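Re: [demo-practice] Draft rules for hand recordings, comments by Wednesday
From: Mirsad Nedeljković
To: demo-practice list

Emília Gajdoš wrote:

> Ľudovít and I have put the Standix comments into the draft. The main changes:
>
> 4.1 The work surface shall be plain and free of objects not used in the task.
> 4.2 Wrist markers shall be visible at all times.
> 4.3 Each episode shall carry a one-line task label.
> 4.4 Names, addresses and codes shall be kept out of view.
>
> Our view is that a lab following section 4 can call its set "clean" and a buyer can rely on that. If you disagree please say which clause and what you would write instead.
>
> Emília

Emília, all,

I disagree with most of it, so I'll go clause by clause as asked.

4.1 first. I have never seen a convincing argument for the bare table. If you train a gripper on bare tables, what you learn is that it works on bare tables. Erlinda's group at Broveo recorded 3000 episodes to a rule very like this one and then had to start over with clutter put back in. I'd much sooner see the clutter listed in the notes. Have a look at these before anyone tells me a plant or a few books spoil a recording.
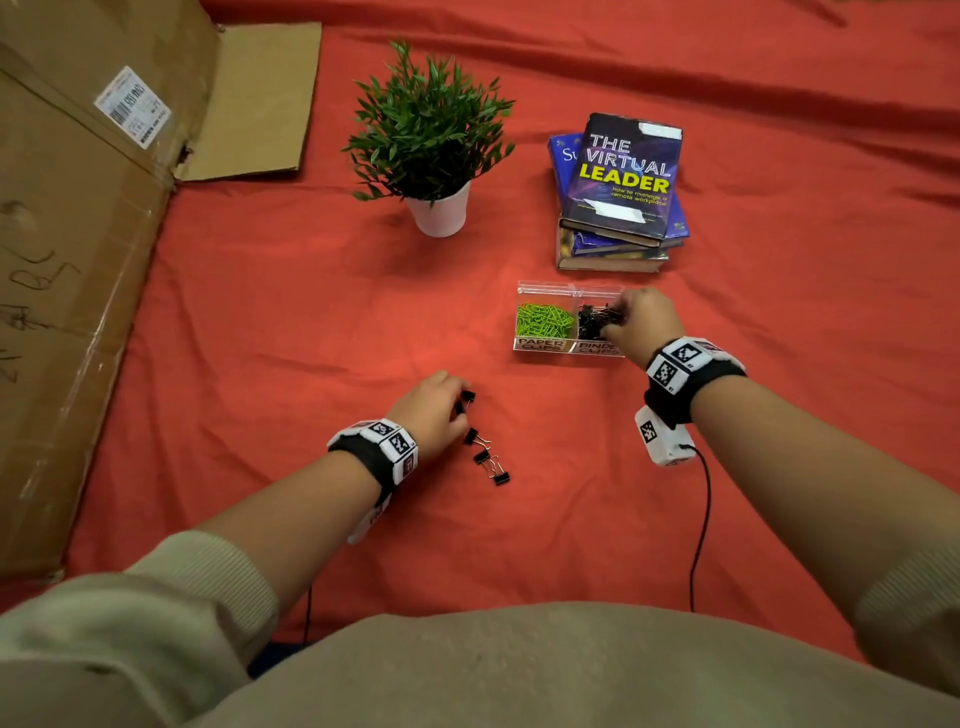
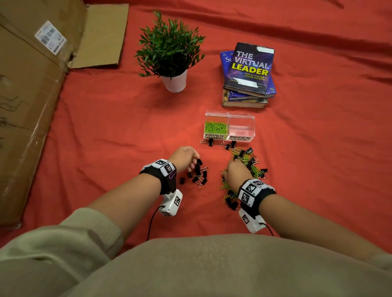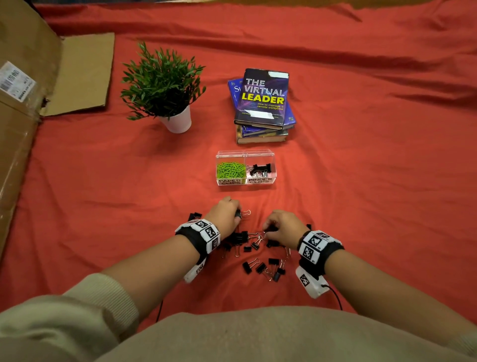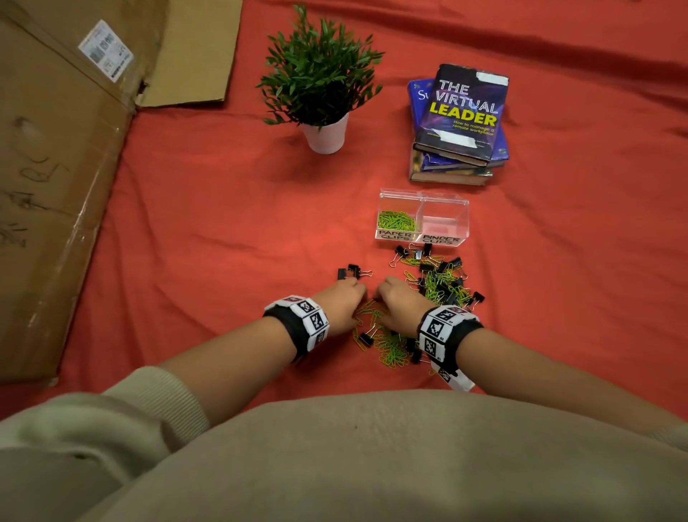 Clip task on the red cloth, markers on both wrists.

Under 4.1 as drafted, the whole lot gets thrown out. There's a plant, a stack of books and a big piece of cardboard, and the cloth is wrinkled. None of that gets in the way of the hands or the organizer, and I can tell what is being handled in all four.

4.2, "visible at all times". Visible to which camera? From the head, a marker block turns away whenever the wrist does, and no honest operator can promise otherwise. The Skumalden people wrote the same sentence into their own manual and then quietly stopped checking it, I'm told. Give us a longest allowed gap and say who measures it, or drop the clause. I would also add something on cables. In the second picture one trails down over the cloth from under the left wrist and another curves off to the lower right. The draft says nothing about where they should run, and a snagged cable ruins more takes than a hidden marker does.

4.3 is where I'd be stricter than you. One line is too little. In the second and fourth pictures the binder side of the organizer is empty, in the first and third it has binder clips in it. Is the person filling it or emptying it? You can't get that from a still, and "sort the clips" would do as a label for either. I want the start state and the end state written down, separately, by someone who was in the room. If the job is 100 clips, say whether stopping before the last one counts as done. Vojtěch raised this in November and it went nowhere.

4.4 I support, but the wording is weak. There's a white shipping label with barcodes on the cardboard in every one of the four. I can't read it at this size and I don't suppose you can either, but nobody should be relying on that. "Kept out of view" also leaves open whether masking afterwards is allowed. I'd say cover it or turn it over before the session starts, with masking only as a fallback, and logged.

As for "clean", please take the word out altogether. A buyer at Fagundes will read it as a promise about quality, and section 4 doesn't measure quality. It measures tidiness.

Proposed text:

4.1 Objects not used in the task may be present and shall be listed.
4.2 Longest marker gap to be stated per episode, in seconds. Cable routing to be noted.
4.3 Start state, end state and stopping rule, one line each.
4.4 Labels and codes covered before recording. Any later masking logged.

I can't make the call on Wednesday before 2, so if it's in the morning, please take this as my vote against the current draft.

Mirsad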